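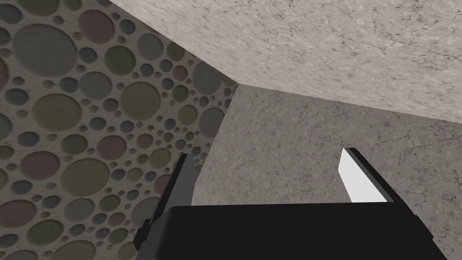 丸い小石を並べたような模様の暗い面と、石に似た質感の明るい面、暗い面。三つが一つの角に集まる。

「自然の質感」は誰が確かめたのか 床材の営業を離れた人に聞く

2024年1月10日

住宅展示場でもらってきた冊子が六冊、机の上にある。どれを開いても「自然の質感が心を整える」という意味のことが書いてある。言い回しは少しずつ違う。「素足でふれる安らぎ」とあるものもあれば、「石のもつ時間を住まいに」とあるものもある。整うとはどういうことか、誰の心で試したのかは、最後のページまで読んでも出てこない。

その疑問をぶつける相手として、Plirkdaleの建材商社Trimtonで床材と壁材を17年売ってきた人に会った。いまは会社を離れ、改修の見積書を施主の側に立って読む仕事をしている。名前は出さない約束である。待ち合わせは駅の裏の喫茶店で、向こうが先に来て、もうカレーを食べ終えていた。

最初に冊子を見せると、二冊目で手が止まった。

「この『時間を住まいに』は、似たのを私も書いたことがあります。新しい柄の発売が三月で、文章の締め切りがその前の年の秋。現物はまだ工場から届いていない。色見本の印刷だけ見て書くんです。ふれた感じなんて知りようがない」

では、あの文章は想像で書かれているのか。

「想像というより、前の年のカタログの言い換えです。去年が『ぬくもり』だったから今年は『静けさ』にしよう、という程度の話で。石目の柄に『ぬくもり』と書いた年もありました。冷たい材料なのに。会議では誰も引っかからなかったですね」

こちらは少し意地悪く、売れたのかと聞いた。売れたという。ただし文章のおかげかどうかは分からない、とも言った。その年は値段も下げていたからだ。

石や木の見た目が人の気分に影響するという話そのものを、全部でたらめだと言うつもりは私にもない。旅館の玄関の敷石を踏んで気持ちがほどけた覚えはある。けれどもあれは、荷物を下ろす直前だったからかもしれないし、夕飯が近かったからかもしれない。石の手柄だと決めるには、石のない玄関でも同じ時刻に同じくらい腹を空かせてみる必要がある。

そう話すと、相手は笑わずにうなずいた。

「会社で一度、それに近いことをやろうとしたんです。Cinbridgeという石目調の床シリーズがありまして、ショールームに来たお客さんに感想を書いてもらった。集まったのが130枚。結果は『落ち着く』が圧倒的に多かった。社内では大騒ぎですよ、これで数字が出せると」

ところが用紙を見せてもらうと、選択肢は三つしかなかったのだという。「落ち着く」「高級感がある」「あたたかみがある」。嫌いだと書く欄はなく、何も感じないと書く欄もなかった。

「私は自由記入の欄を足しましょうと言ったんですが、集計が面倒だからと通らなかった。それに、書いてくれた人はみんなソファに座ってお茶を飲んだあとなんです。落ち着きますよ、それは」

その数字は使われたのか。

「使われました。小さい字で『当社調べ』と添えて。嘘は書いていない。だから余計に、文句を言いにくいんです」

「当社調べ」という四文字について、私はもう少し食い下がった。調べた会社に調べ方を問い合わせた客はいたのか。17年のあいだに一人も記憶にない、という返事だった。問い合わせがあったら答えられたかと重ねて聞くと、コップの水を飲んでから、用紙の現物はたぶんもうないでしょうと言う。引っ越しのときに段ボールごと処分した覚えがあるそうだ。

話は質感の組み合わせに移った。最近の冊子では、玄関に小石風、廊下に粗い石目、居間に淡い石目というように、違う肌の面を隣り合わせにするのが流行らしい。Penningtonという名の分譲地では、モデルハウスの一階だけで表面の種類がいくつも変わる。冊子にはこれを「素材の対話」と書いてある。

「対話ねえ」と相手は言った。「隣り合わせにすると、まず境目が問題になるんですよ。厚みが違う。伸び縮みも違う。見切り材を入れるのか、突きつけで納めるのか。三種類が一か所に集まる角なんて、職人さんは嫌がります。図面では点ですけど、現場では点になってくれない」

カタログの写真ではきれいに納まっている、と私が言うと、鞄から古い冊子を取り出して一枚を指した。

「これは合成です。こういう角は描けば必ず合うんですよ。描いたものが悪いとは言いません、柄の説明には便利ですから。ただ、これを持ってきて『この通りに』と言われると困る。目地も見切りもない床を、本物で欲しいと言われるわけです」

描いたものだと断ってはいるのか。冊子の裏表紙に、画像はイメージですと一行ある。これも小さい字である。建材の冊子というのは、大事なことほど字が小さくなる決まりでもあるのだろうか。

掃除の話も聞いておいた。凹凸のある面は足触りがよいと書かれているが、住んでからの手間にはまず触れていない。

「凹凸は汚れがたまります。当たり前です。丸い粒が並んだ柄だと、粒と粒のあいだに土が入る。玄関ならまだいい。外で流せるつくりなら流せばいい。でも洗面所に使いたいという人がいて、私は止めました。三回止めて、三回目に怒られました。カタログに水まわり可と書いてあるじゃないかと」

可と書いてあったのか。

「書いてありました。水に濡れても傷まない、という意味の可です。掃除が楽だとは書いていない。読む人はそうは取らないですよね。書いた側も、そう取ってくれて構わないと思っている」

私はここで、元の勤め先への恨みが混じっていないかを尋ねた。辞めた人の話には、その分を差し引いて聞くべきところがある。本人は少し考えて、混じっていると思う、と答えた。辞めるときの有給の扱いでもめたのだそうで、その経緯をしばらく聞いたが、床とは関係がないので省く。

「でも、用紙の選択肢の話は有給とは別ですよ。あれは在職中に言って、通らなかった話ですから」

いま施主の側に立って見積書を読んでいて、何を勧めるのか。見本を借りて帰ることだ、と言う。それも手のひらの大きさの切れ端では足りない。貸してくれる中でいちばん大きいものを借り、床に置いて、朝と夜に見る。踏む。味噌汁をこぼしてみる。

「味噌汁は怒られるので、先に買い取るかどうか聞いてください。水性ペンでもいいです。うちで試したときは、明るいほうの石目が意外と平気で、暗いほうが白っぽい埃で目立った。逆だと思っていました」

暗い色は汚れが目立たない、と冊子の一つには書いてある。どの汚れのことかは書いていない。ただし、これも一軒の家で一度試しただけの話だから、冊子を笑えるほどの根拠にはならない。私がそう言うと、相手は「その通りです」とあっさり認めた。

では「心を整える」のほうは、家でどう試せばよいのか。

「試せないでしょう。試せないから書けるんです。滑りにくさだったら測り方があるし、間違っていたら苦情が来る。心が整わなかったと言って返品に来た人は、いませんでした」

それでも石目の床が好きだという人に、やめておけと言う理由はない。好きなら敷けばいい。私が引っかかっているのは、好きだという気持ちに、あとから効能書きが貼りつけられて、その分が値段に乗っているように見えることだ。実際に乗っているのかどうかも聞いてみたが、価格の決め方は部署が違ったので分からないという。質感の説明が二行から半ページに増えた年に定価が上がったのは覚えているが、原料も上がっていた、と付け加えた。

本人の家の床は何かと聞くと、居間はクッションフロア、玄関はCinbridgeの在庫処分品だという。

「社員割引がきいたので。心ですか。靴を脱ぐときに、目地の曲がったのが気になります。自分で貼ったんで」

帰りがけ、机に広げた冊子を返そうとすると、いらないと断られた。六冊とも、まだうちにある。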